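June 8, 2021

Gripper maintenance day, finally! I've been putting it off since January, and Tahmineh kept asking (very nicely) when I was going to look at the left one, because its jaw had started closing a hair late. The log says 2,792 closes since the last set of pads, so fair enough. 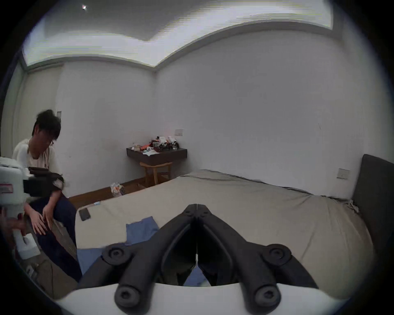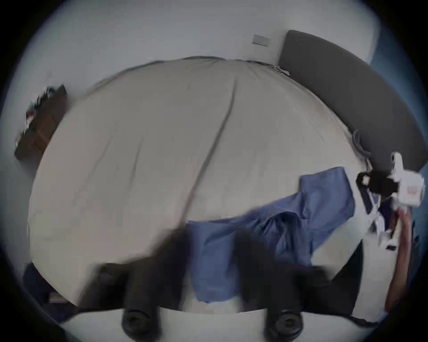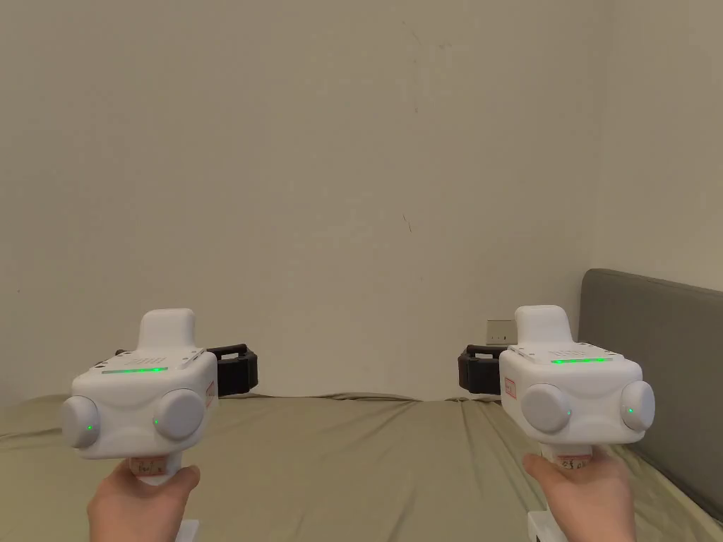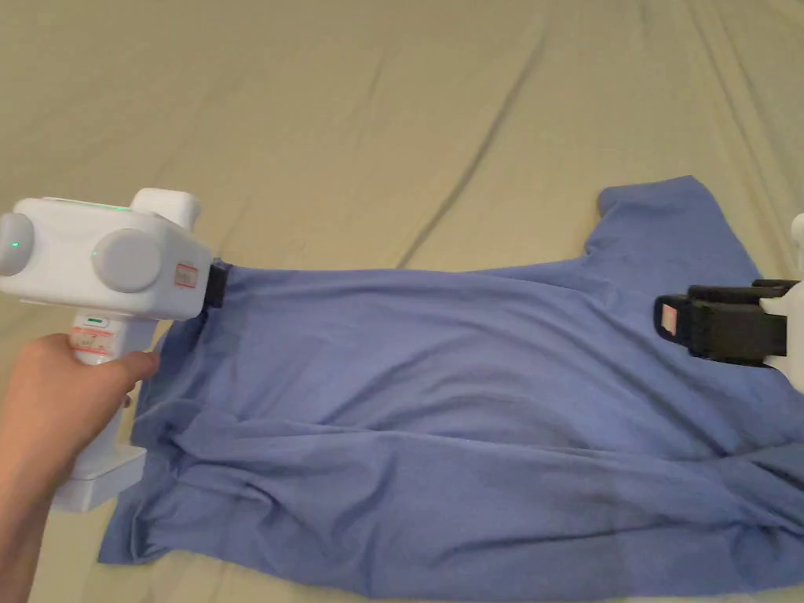
Grippers and the bed, with the blue T-shirt in the last one.

Anyway, the pads. I popped the old ones off the left unit, wiped the fingers down with alcohol and pressed new ones in, then backed the trigger screw out a quarter turn (Salma's trick from the Grenari job). Took me more than 15 minutes to find the little hex key, which was in my own pocket the whole time, good grief.

Zero offset on the left is 331 now and I wrote it in the book. The right one I only cleaned. Its cable still feels a bit stiff to me, so I've emailed Dresteck about a spare and I'll ask Shahab which colour plug we need.

Knackered. Cuppa, then bed.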